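About Kahraman

We are a small workshop that sets up, looks after and mends hand-held grippers, the sort people carry about the house to record how everyday jobs are done, so that a robot arm can later be taught to do them. We began with one bench and a borrowed lamp, and although we now have a proper front door and a kettle that works, the bench is still where most of the day is spent.

Kahraman was started by Tülin Altıntaş, who had spent years repairing sewing machines and found that a gripper with a sticky finger has a good deal in common with a sewing machine that drops stitches. In both cases the owner is usually sure that something expensive has broken, and in both cases it is more often fluff. She still does the first look-over on every tool that comes in, and she will happily talk to you about pivot screws for as long as you care to stay!

Most of the tools we see are used on cloth. Folding trousers, stacking towels, straightening a bedspread – it sounds gentle, but lint gets in behind the pads and the links begin to drag, and then the two fingers no longer meet squarely. So a service with us starts with the fingers off and everything brushed out. We clean the pads, check the pivots for play, put a fresh thread-lock on the screws and close the fingers on a strip of thin paper, which should hold evenly from top to bottom.

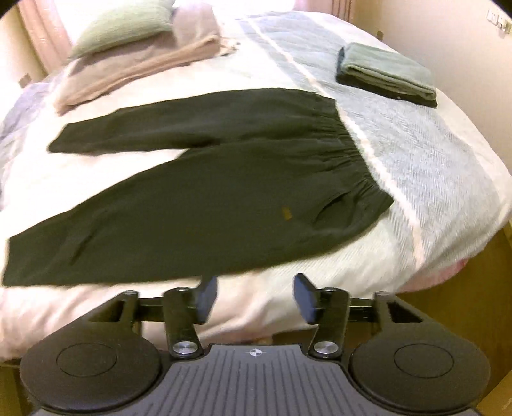

After that comes the camera. We check that the mount hasn't shifted, that the lens is clean and that both fingertips stay in view through the whole of their travel, and we run a short recording on our own test jig, which we call Zekeo (there is a story behind the name, and it is not a very good one). Each tool is opened and closed 700 times before it goes back in its box. If anything has loosened by the end, we begin again from the pivots.

Our records now run to 3,144 services, each with its own card. We look after tools for 74 customers, from university groups to Kunitz, who were our very first and who still send their grippers wrapped in tea towels. We also keep 150 sets of spare pads on the shelf, so a worn pair can normally be changed while you wait.

If you would rather do the small jobs yourself, we're all for it. Our Grarnex kit holds a brush, two drivers, paper strips and a booklet that Tülin has rewritten more often than she would like to admit. You are also very welcome to come in and learn at the bench. We run a beginners' morning every May, starting at 9.30, and there is always cake.

Recent items
- Changing a pair of pads, step by step
- Why your fingers don't meet in the middle
- Packing a gripper for the post
- Beginners' morning: what to bring

Get our newsletter four times a year. You can unsubscribe whenever you like.

Contact us | © Kahraman. All rights reserved. | Back to top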